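Search this site
Search Go

Cloudy patch on a desk top, what do I use on it?

Bought a secondhand desk in August from an office clearance in Setdale. Light wood look, a bit shiny, and I don't know if it is real wood all the way through. I write on it every day and there is now a dull patch where my arm rests. Dish soap didn't shift it. My brother says oil it. I don't want to wreck it, a new one that size is 1,020 with delivery. Any ideas?
Zuzana Hrubý

Andri Fuchs
Don't oil it until you know what the finish is. Oil sits on top of a sealed surface and goes sticky, and then you have a second problem. Put a drop of water somewhere out of sight and leave it for 5 minutes. If it beads and wipes off clean, the top is sealed and the patch is most likely skin grease or old polish. Wipe with a cloth barely damp with white vinegar and water, then a plain damp cloth, then dry it, going along the grain. Two passes did it on mine. Look at it from a low angle near a window before you decide it's still dull — overhead light hides a lot. Mine is a pale one too:
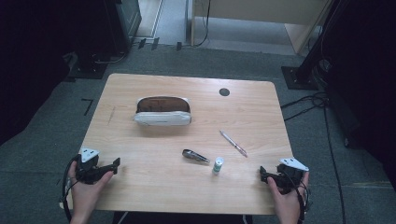
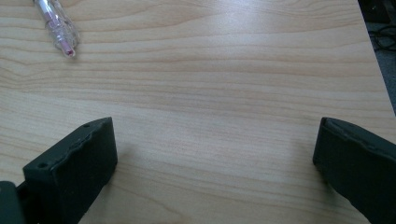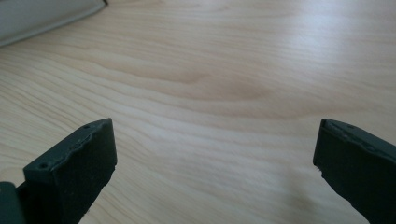 Pale wood-grain top, pen left out in the first two.

If the water soaks in and leaves a dark spot, stop there. That means the finish has worn through and you need to recoat it, and I'd ask somebody who does furniture.

Hafiz Lumenta
just use furniture polish, works fine for me

Marlies Wallner
I would skip the polish. A lot of them leave silicone behind and nothing sticks to it if you ever want to varnish. The vinegar mix is OK but keep it weak. A desk pad would stop the patch coming back — I've had one for two years and only lift it to dust.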